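In defense of owning the same pants for a very long time

By Darius Barbu
2020-09-14

My neighbor Chih-ming Leung has a rule about clothes, which he shared with me over the fence this spring while I was supposed to be pruning something. He will not buy a shirt unless he can picture himself being sick in it. He means lying on the couch with a fever and a bowl of soup, wearing that shirt and not minding. I laughed at him, and then I went inside and looked through my own drawers, and I have to report that very little of what I owned would have passed.

I had been, for most of my adult life, a buyer of bargains. If a thing was marked down I felt a kind of duty toward it. There was a linen jacket I got for 40 dollars at Coser, back when the store still had its downtown branch, and I was so pleased with the price that it took me three summers to admit that the shoulders belonged to some other man. I kept it anyway, of course. You keep the bargains longest, I think, since throwing them out means giving up the story you told yourself at the register.

My mother would not have understood any of this. She grew up in a house where each child had clothes for school, clothes for work, and one good outfit that came out at Crăciun and Easter and the occasional wedding, and when the good outfit got thin at the elbows it became the school outfit, and so on down the line until it was washing the windows. She could tell you the life history of a dish towel. I don't want to make that sound prettier than it was (she was delighted, later on, to own more than one winter coat, and she'd have swatted me for suggesting otherwise), but she did know her clothes, the way you know people, and I have come to envy that.

What I'd like to argue for is a smaller thing than going back to her way of living. I'd like us to wear things out. I mean wear them until the cloth gives, and patch them once or twice, and be a little sorry when they go. Most of what leaves our closets these days leaves in fine condition, and we drive it to the donation bin and feel generous, and somebody else has to figure out what to do with our fourth gray sweater.

There is a woman at the Sostwood market who mends, and in March I brought her a pair of trousers with a torn pocket. She turned them inside out before she even said hello, ran her thumb along the seam, and told me they had been taken in badly once already. I had forgotten that! It was before my brother's wedding. We talked about the wedding for a good while, she charged me very little, and the pocket has held ever since.

I know the objection, and it's a fair one. Sturdy clothes cost more up front, and a family with growing kids can't wait around for a pair of shoes to become an heirloom. I am not scolding anybody with growing kids. I'm talking to people more like me, whose knees and waistlines have mostly settled, and who still find themselves browsing late in the evening for something they already own.

Chih-ming, by the way, is wearing the same brown cardigan this fall that he wore last fall. It has a new button that doesn't match. I asked him where he found it and he said it came off his wife's old raincoat, and then he asked if I was ever going to finish pruning.
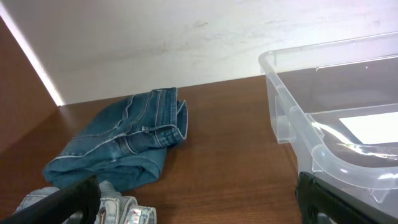

Filed under: Home & Habits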